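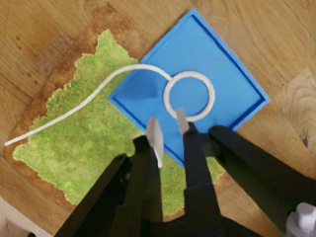 I've been to every public meeting the Merken town council has held since May, and I want to put down what I know about the Trellinon ward seat before the arguments get any more tangled. The seat is empty. Tuncay Özkan resigned from it after a long illness, and the council has to decide whether to appoint a replacement or call a special election. Trellinon is an odd ward to draw on a map. Its border is as ragged as the edge of that green mat on the wood, full of little notches where old farm lots were added one by one, and people on the same street often vote in different wards. I live in one of the notches.

The town charter gives the council 50 days to fill a vacancy by appointment. If they don't, the clerk has to schedule an election. Those days started running when the resignation letter was read into the minutes, and by my calendar they end on 30th July. The council president reads the charter differently. He says the period began when the letter was accepted, at the following meeting. I've read the section several times and I don't see the word "accepted" in it anywhere.

Two names have come up for the appointment. One is Muchen Feng, who ran against Özkan last time and lost. The other is a former planning board member from the Hekness side of town who moved into the ward last year. I have nothing against either of them. Feng knocked on my door during the campaign and stayed long enough to hear a complaint about storm drains, and I voted for Özkan anyway.

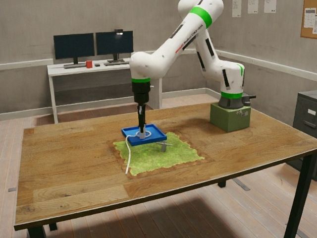
The case for appointing is mostly money. A special election costs the same to run whether people show up or not, and the town budget is tight after the work on Nistor Road. The clerk told the last meeting that the ward has 3388 registered voters. She expects low turnout, and she's probably right. Summer elections here don't draw much of a crowd.

The case for an election is that the person would be ours. An appointed member would sit through the whole budget season and vote on the Nistor Road contract extension, which runs right along the ward line. I'd like that vote to be cast by someone we picked, even if I end up disagreeing with how they cast it.

There are seven seats on the council when it's full. With one empty they can split evenly, and they've already done that on the parking rules and on the library hours. Both items were tabled. The library is still closing early, which is a nuisance if you work until five.

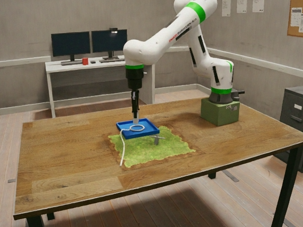 Can the council just leave the seat empty until the regular election?

The charter doesn't allow it. Once the appointment period runs out, the clerk must set a special election, and the council gets no vote on that.

What the council can do is drag its feet on the date. The charter says the election must be held "as soon as practicable," and the last time this came up, years before I moved here, that phrase was stretched over most of a winter. I asked the clerk if there was a written rule and she said there wasn't one.

I also went and looked up the result from the last regular election. In the whole town 3059 ballots were cast, and the Trellinon race was the closest of the night. Feng's supporters bring that up as a reason to appoint Feng. Özkan's bring it up as a reason to hold a vote. I lean toward the second group, but I can see how the first got there. 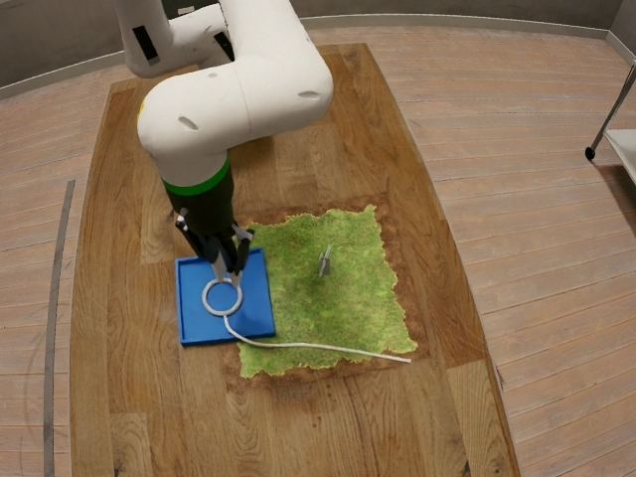
The white ring in the blue tray, with the green patch beside it.

Özkan himself has stayed out of it. He sent a short note thanking people for their cards and said he wouldn't endorse anyone. I thought that was decent of him.

The next meeting is in the upstairs room at the town hall. Public comment comes first on the agenda this time, and you have to sign the sheet by the door before it starts. I plan to ask about the charter wording again and I'll post whatever answer I get.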